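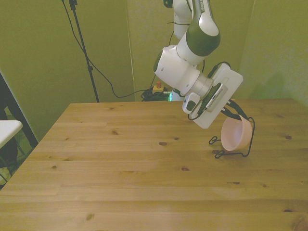
Catálogo Cistico · N.º 60 · pág. 2

Brazo Trilleo con placa y pinza de dos dedos
Equipamiento para sobremesa

Lunes, 30 de mayo de 2022

Bueno, vamos con la ficha que más me habéis pedido por correo. Llevo la parte de equipos de Cistico y me toca responder casi todos los presupuestos, así que os cuento lo mismo que le cuento a cualquiera que me llama, con el café al lado y la hoja de cálculo abierta.

El Trilleo es el brazo blanco y verde oscuro que ya conocéis los que seguís el catálogo. Lo vendemos solo o con el conjunto de manipulación ligera: brida, placa, pinza de dos dedos y cableado exterior. Yo casi siempre recomiendo el conjunto. Comprar las piezas sueltas sale más caro y además os pasáis una tarde buscando tornillos (lo digo con conocimiento de causa, en marzo me tocó a mí).

¿Para qué lo quiere la gente? Pues para cosas de mesa: vajilla, boles de plástico, soportes de alambre, piezas pequeñas que se cogen por el borde. Un bol es una prueba estupenda para decidir una compra, porque es redondo, tiene el borde fino y, en cuanto lo tumbas, la pinza tiene que entrar con otro ángulo. Si vuestro trabajo se parece a eso, traednos vuestros propios objetos y los probamos en la sala. ¡En serio, traedlos! Prefiero mil veces ver vuestro escurreplatos que leer una descripción de dos páginas.

Qué entra en el precio

Conjunto Trilleo: brazo, brida metálica, placa de montaje, pinza y juego de dedos.
Paro de emergencia con su cable.
Puesta en marcha en vuestro local, con 2 jornadas de un técnico nuestro.
Licencia del programa Ki para un puesto.

Qué no entra (y luego vienen los disgustos)

La mesa. Esto lo repito en todas las llamadas. El brazo no trae mesa y la mesa cuesta dinero. Una de madera maciza va muy bien si no baila; me gusta la madera clara porque se ven enseguida las marcas que vas haciendo para colocar los objetos. Si la mesa cojea, arregladla antes de que lleguemos.

Los trípodes y soportes para lo que queráis poner alrededor. Calculad al menos uno, y dejadle sitio detrás de la mesa. Parece una tontería hasta que la pata del trípode pide justo el hueco del armario.

Los cables de más. Poned 300 euros para alargadores, regletas, bridas y canaletas y no discutáis con nadie. En todos los montajes que he visto acaba habiendo un nudo de cables negros en el suelo, junto a la pared, y quien presupuestó la canaleta lo deshace en un rato.

Los dedos de repuesto. Se desgastan. Yo pediría un segundo juego desde el principio, que con el envío compartido apenas se nota.

Sobre los dedos

Los de serie sirven para bordes y paredes finas. Para objetos blandos o muy lisos tenemos los Grorness, que llevan un recubrimiento más agarrado y se cambian sin desmontar la placa. Cuestan 100 euros la pareja. Si dudáis, empezad con los de serie y me escribís al mes, que los Grorness suelen estar en almacén.

Espacio y obra

Medid el hueco por encima de la mesa además del hueco de la mesa, sobre todo si pensáis montar el brazo de forma que trabaje desde arriba. Necesitáis una estructura que lo aguante y eso va en partida aparte. Mandadme fotos de la pared, del techo y del enchufe más cercano y os digo si hace falta visita previa. El paro de emergencia tiene que quedar a mano de quien trabaje allí, así que pensad dónde se va a poner esa persona antes de decidir dónde va el brazo.

Plazos y pago

Entregamos a los 60 días de confirmar el pedido. Se paga la mitad al confirmar y el resto cuando el equipo queda funcionando en vuestra mesa. Los centros de formación pueden pedir la factura partida en dos ejercicios; avisadme antes de firmar, que después administración me mira mal.

Si compráis más de un brazo, la segunda puesta en marcha va con descuento siempre que sea en la misma visita. Y si solo queréis una cifra para meter en la solicitud de ayuda, os mando un presupuesto orientativo sin compromiso. Decidme qué objetos vais a mover, qué mesa tenéis y si ya hay otro brazo en el local.

Pedidos y consultas: sección Equipos, formulario de contacto de Cistico.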